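Get a grip: a week with the Litar hand-held pair 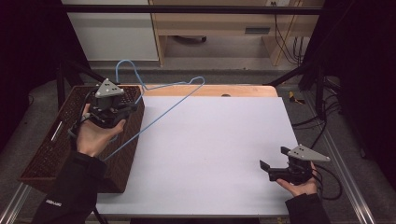 Photograph: Sihan Han

The hanger was the job I'd been dreading. Thin wire, hooked top, those long bare sides that swing the moment you pick them up at the wrong point. With the Litar in my left hand I squeezed, felt the jaws close, and had it. I laughed out loud!

Litar is the new teaching kit from Previa, a small firm that wants people to show robots how to do chores by doing the chores themselves. You get two black grippers, each on its own cable and each topped with a grey triangular plate dotted with white. The plates let the system follow where your hands go. The software, called Cukonow, turns each go into a lesson that a robot arm can copy later.

It's a lovely thing to use. My first 20 minutes were clumsy (I kept reaching with my fingers, which are busy), but by the afternoon I was passing things from left to right without thinking. The squeeze is light and the jaws open wide enough for most of what lives in my wardrobe.

Not everything is as good. The cables need minding, especially if you work with a basket at one end of the table, and the manual is thin on folding. Cukonow also asks for 100 goes at a task before it will build a lesson. I did 128 on hangers and my wrists knew it.

The pair costs £398, with a stand for £91 more. I'd skip the stand and spend the money on more hangers. Previa says a cable-free version, the Lu, is due in April, and I've already asked to borrow one.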